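Reviews > Kitchen > Washing-up

The Cludach folding dish rack: two months of wet worktops

Saturday, by Laine Jaunzems
Print this page | E-mail to a friend

I didn't want a folding dish rack. My old one had done 14 years without folding once, but it rusted, and the shop only had the Cludach, so home it came.

It holds plates well enough. Seven dinner plates stand up straight and don't rattle. Bowls are another matter - they lean on each other and stay damp at the rim until morning. The box promises "fast air flow", and I'd like to know where it flows, as it isn't anywhere near my bowls.

The fold is the selling point, and the hinges are stiff. I folded it every night for a week, pinched a thumb, and have left it open ever since. The drip tray is too shallow and the spout points slightly uphill. My neighbour Yaw Dramani has the dearer Hustedis and says his drains properly, though he also says that about his gutters.

The cutlery pot is good. I'd buy that by itself.

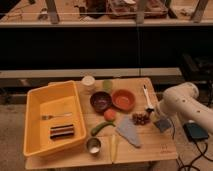 Can the drip tray go in the dishwasher?

Only on the top shelf, and mine came out a bit warped.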